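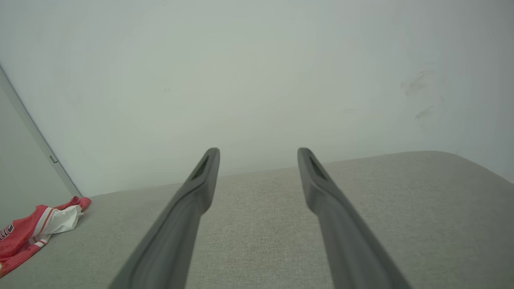

Wrist camera view, gripper open over the sofa.

The arm is up to the point where it can reach the whole seat of the sofa and come back without hitting its own base, so I am writing down the state of the build before I change the gripper again.

Short recap for those who skipped the March post. The arm is a six-joint kit from Trundari, bought without the controller. The controller is a Nikadow board running firmware I have modified in a few places, mostly the homing routine and the watchdog. Everything sits on a rolling base I welded at the shared workshop, and the whole thing lives in my apartment because the workshop has no floor space to leave a project set up. The job is picking up laundry. It is a slow way to pick up laundry.

Camera mount

The camera used to sit on a bracket on the forearm. That gave a nice wide view and was useless for the last few inches of an approach, since the wrist blocked the fingertips whenever joint five went past 44 degrees. I moved it to the wrist last month. Both fingers now show in every image, rising from the bottom edge with the tips near the middle, and the tips stay put in the image as long as the opening is the same. That second part matters more than I expected. I can check the gripper opening from pixels alone and compare it with what the encoder reports. They disagree by a small, steady amount, which I put down to backlash in the finger linkage.

The cost is occlusion. The finger bases take up a good part of the lower image, and anything lying directly under the palm is hidden. For now the planner takes one look from a higher pose, stores the target, and treats the low view as a correction only. If the correction is larger than 12 mm the arm backs out and starts over. I picked that limit by trial and will probably loosen it.

Fingers

These are the third set. The first was printed in plain PLA and slid off cotton. The second had foam tape on the inner faces, and the tape peeled at the tips, where all the work happens. The current pair is charcoal, tapered, with rounded tips and a slot below each tip. Rounding the tips was the useful change. A square tip catches the weave when it drags across upholstery, and the arm reads this as contact with the target. It then closes on the sofa. I have a log full of those.

Open width is set in software. Wider is safer for a crumpled shirt, but the closing stroke gets longer and the fingertips sweep a longer path over the cushion, pushing the cloth ahead of them. I have been running with the fingers well apart and descending a little deeper than seems right, so the cushion gives slightly and the tips get under the folds.

Segmentation

My test item is a red and white jersey. Red on light gray upholstery is as easy as this gets, and I picked it for that reason. The threshold mask finds the red fabric without trouble. The white parts are the problem. A bunched section of white against pale gray weave and a pale wall barely separates in any color space I tried, so the mask comes back with a bite out of it. The centroid then shifts toward the red side. With the thin stripes this hardly matters. With a larger fold of white it is enough to miss the thick part of the bunch, and the thick part is where I want to grab.

I also had false hits on the wall. There are some brownish smudges on it to the right of where the arm works, and the earlier version of the mask was loose enough to flag them as a small, distant garment. I could have washed the wall. Instead I fitted a plane to the seat and threw out everything above its far edge, and that fixed a few other things as well. The seat edge is not straight, though. It curves up on the right into a raised rim, and a flat plane cuts through it at the wrong height. Cloth lying up against the rim would be ignored at the moment. A second plane for that side is on the list.

Small model

I trained a small network on a Wednesday evening to replace the threshold, using 2255 labeled crops from the wrist camera. It handles the white sections better and is worse at edges. It is also slower on the Nikadow board than the rest of the loop put together, so it runs only on the high look. The labeling was done in Kasotus, which crashed often enough that I wrote a script to save after each crop.

Power

One loose end from last time. The brownouts on joint two were a bad crimp in the Hashemi supply lead. New crimp, no resets in 7 days. I had already ordered a larger supply before finding this, and it is now a spare.

Next steps

Second plane for the rim. A current limit on the closing stroke that depends on height above the seat. Shorter finger bases, if I can move the linkage pins without making the print weak along the layer lines. After that, dark socks, which I expect to be bad for different reasons.

The firmware changes are on the files page, along with the finger model. The slot is sized for an M3 head, so check your screws before printing.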